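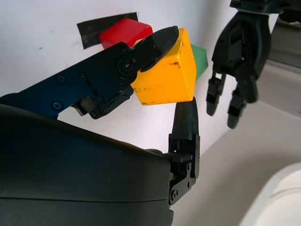

The yellow block, scuffs and all, with the red and the green behind it.

I've been writing up small-town doings for a good while now, and I can't remember the last time a box of painted blocks got me this many phone calls. But the Terkville block set is back on the shelf at the toy library, and people want to hear about it, so let's get to it!

If you grew up in town you probably know the set already. It has lived at the toy library on Hellik Street for longer than most of the staff have been alive, and it goes out on loan, comes home, gets a wipe and goes out again. Edmund Pawlak, who runs the desk, keeps the loan cards in a long drawer (real cards, with pencil on them), and over the winter he added them all up. The answer was 3,644 loans. He read it to me over the phone and then read it again in case I hadn't written it down.

You can see some of that history on the yellow one. There are dark scratches on the front, bits of chipped paint, edges rubbed down, and a little brown scuff mark that I have grown weirdly fond of. When the library board met in the spring there was talk of repainting everything, and a quote came in from a sign shop over in Drustham. It was a fair price, I'm told. The paint would have been bright and shiny and the whole lot would have looked new.

Well, word got around. Nandini Bangera borrowed the set for her twins when they were small and then borrowed it again for her niece, and she wrote a letter to the board that I wish I had room to print in full. Her main point was that kids don't mind a scratch. "My girls used the marks to tell which yellow was which," she wrote. "Paint over them and you'd have a fight on your hands at my house." Two more letters came in behind hers, both saying much the same, and one of them had a drawing of a tower taped to it.

So the board voted to leave the colors alone. What the blocks did get was a good cleaning and a going-over for splinters and sharp corners, and that's all. Edmund says the check took him most of an afternoon because he kept stopping to build things. I believe him. I dropped by with a notebook and every intention of staying ten minutes, and I was there until they turned the lights out in the hallway.

The money set aside for paint is going into a new carrying box instead. The old one had a split lid and a rope handle that had been retied so often it was mostly knot. Varghese Joinery is making the replacement, and I hear it will have a proper latch and a tray on top for the smaller pieces. It should be ready in August. Until then the set is going out in a canvas tote, and you are kindly asked to bring the tote back too — the last one went on vacation with somebody and was never seen again.

Now for the practical stuff. The loan period is still 2 weeks, with one renewal if there's no waiting list. There is a waiting list. When I looked it had 7 names on it, and one of them is mine (my grandson is visiting and I have promised him a bridge). You can add yourself at the desk or by phone, and you don't need a child in the house to do it. Edmund was firm on that point. He has lent the blocks to a retired surveyor and to a couple who wanted them for a wedding table, and he says they all came home clean.

If you find a stray block under your couch, please bring it in, however long it's been there. There's no fine and no questions. A blue one turned up last year in the bottom of a piano bench, and the family who found it had bought the bench at a yard sale and had no idea where it came from. Edmund knew it the second it came through the door. It went straight back in with the rest.

The toy library is open mornings from nine, and it stays open until about six on the evening of the monthly swap. Old loan cards from the drawer will be out on the counter all summer if you'd like to look for your family's name. I found my sister's, with a note in red pencil that she'd brought the set back late and with jam on it. I've already called her.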